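3.2 Table surfaces and the placing of small items

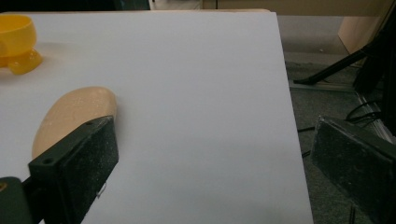
Department of Interior Design and Household Studies, Stesdale College

Figure 3. A white tabletop in the Lerside room, with a yellow plastic object and a peach-colored, oval item on its surface.

The second part of the study dealt with the tables on which small household items were set down and picked up again. Earlier work in our department looked mostly at shelves and drawers, where the sides of the furniture limit where a thing can go. A tabletop has no such limits. People choose a spot, and the choice depends on the size of the surface, its finish, and how well the item stands out against it.

We used two rooms, which we call Farel and Lerside after the buildings they are in. The Farel room has a dark table with a glossy finish. The Lerside room has a white table with a smooth matte surface and a gray carpeted floor (Figure 3). Both rooms were used on weekday mornings in February, and the furniture stayed in the same place through the whole period.

The items were chosen to differ in shape and color. Some had a flat base and stayed where they were put. Others were rounded and had to be set down with more care. The peach-colored item in Figure 3 belongs to the second group. It is longer than it is wide, with a speckled surface and a few small darker pits, much like a potato or a rounded piece of bread. The yellow item has rounded lobes at its base, and its plastic lets some light through, so the lower part looks paler than the rim.

Color made a clear difference in how people talked about the tables. On the white surface, strong colors such as yellow were mentioned first and were easy to find again after a short break. Pale items were named later. Several people said that the peach and cream items were plain enough to see but did not catch the eye — one described them as "there, but quiet." On the dark table the order changed, and the pale items came first.

Light also played a part. A matte top does not throw back a hard glare, but it still shows changes in shade. In Figure 3 the tabletop is evenly lit and then turns a cool gray toward the bottom of the picture. There is a soft warm reflection next to the yellow item. People working at the glossy table in Farel complained of window glare and moved items to avoid it. We heard no such complaints in Lerside.

We recorded 123 placements across the two rooms. Each was marked on a floor-plan sheet based on the Sandberg layout form, which divides a tabletop into an outer band and a middle area. We changed the form in one respect. The original treats all edges alike, and we marked the edge nearest the person separately, as this was where most of the hesitation took place. Rounded items were more often put in the middle area than flat-based ones. When asked, people said they wanted to keep them away from the edge — a fall onto carpet would do little harm, but the item would have to be fetched.

The marking was done by hand and checked on the following Monday against the written notes. Where the sheet and the notes did not agree, the placement was left out of the comparison in Section 4.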